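Falline Building Services
Breakroom and drinking water inspection – Zeveck site, ground floor
Date of inspection: Sep 19, 2020

1. Water cooler, dispensing tap
Result: Pass
Comment: Flow steady. Drip tray clean. Filter cartridge dated August, within its service interval.

2. Sink, cold supply
Result: Pass with comment
Comment: Tap was run for 30 seconds before the sample was drawn. Light scale on the aerator – descale at next visit.

3. Sink, hot supply
Result: Fail
Comment: Outlet read below 50 °C after two minutes. Adjust the heater thermostat and retest.
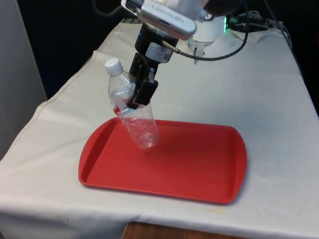

4. Bottled water, storage and handling
Result: Pass with comment
Comment: Cases are stored off the floor, away from the cleaning supplies. Stock at the back of the shelf is older than stock at the front and should be rotated. Single bottles set out for use belong on a tray, and a red plastic one over a cloth-covered table is acceptable provided both are cleaned on the same schedule as the counters. Clear bottles are to be kept out of direct sun.

5. Refrigerator
Result: Pass
Comment: Door seal intact. Thermometer present and legible. Two unlabeled food containers removed.

6. Electrical outlets near water
Result: Pass
Comment: GFCI outlets tripped and reset correctly. Cover plate at the left of the sink is loose – tighten.
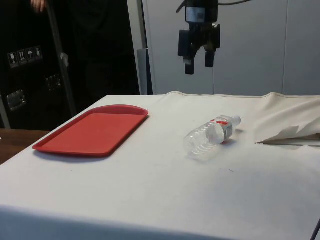 Does a failed hot water reading close the breakroom?
The room stays open, but the hot tap must be tagged out until the retest is recorded.

7. Floor and drainage
Result: Pass
Comment: Floor drain clear. Mat at the sink curls at one corner; replace.

Open items: 3 (retest), 2, 4, 6 and 7 (minor).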